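Term Project Report: How Far Does Our Lunch Travel?
May 19, 2023

Our group looked at where the fruit in the Hunovero school canteen comes from. We started in January and kept the labels from 20 deliveries. Most of the apples came from orchards at Fovdale, 43 km away. The bananas were harder to trace, as the supplier only gave us a port of entry.

We also asked students if they would pay more for local fruit. Most said no, unless it tasted better. The Gala apples were the favourite.
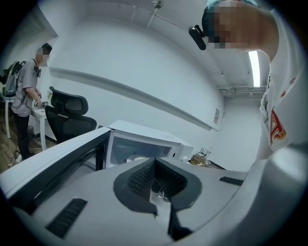 Figure 2. White short-sleeved shirt with a large red letter "A" outlined in gold.

The longest trip we could confirm was 4000 km, for a box of mangoes. We did not work out fuel use because the trucks carry mixed loads. Next term we would like to visit the packing shed at Massawe and compare its records with our labels.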